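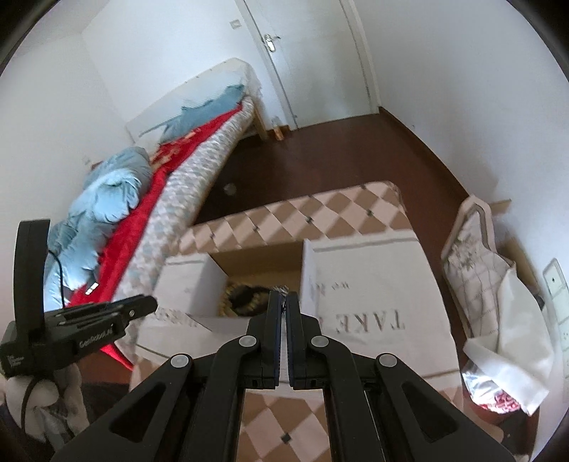 **Ticket 457 — Guest Wi-Fi drops every evening, upper floor**

**Opened by:** Solange Sampaio, Lercombe guest house
**Status:** waiting for confirmation

Since October the guests on the upper floor lose the internet after dinner. The phone still shows full signal, but pages do not open. On the ground floor all is normal. The router is a Wuven, the same model as in our other house, where we never had this problem.

What I tried before writing to you:

- Restarted the router. It helps until the next evening.
- Changed the channel from automatic to fixed. No difference.
- Changed the cable between the router and the upstairs access point. No difference.

**Reply — Bienvenido Sebastian, Plestia support**

Thank you for the clear list. Please open the page "Address settings" and tell me the size of the pool and the lease time. Please also send the log from one bad evening.

**Solange Sampaio**

The pool has 25 addresses. Lease time is 2 days. The log is attached, and line 332 is repeated many times: "no free address for client". I did not understand this line, so I did not mention it before. Sorry.

**Reply — Bienvenido Sebastian**

This line is the cause, I think. Each phone keeps its address for the full lease, also when the guest has already left the house. The upstairs guests usually connect last, so they get nothing. A restart clears the list — this is why it helped you for one day.

Please do the following:

1. Make the pool bigger, up to 200 addresses.
2. Set the lease time to four hours.
3. Save, then restart the router one time.

Do not change the address of the Araújo printer at the reception. It is fixed, and it must stay outside the pool.

**Solange Sampaio, Sunday, December 25, 2022**

Done, all three steps. The printer still prints. The house is full tonight, so I will write again tomorrow after breakfast. Please keep the ticket open until then.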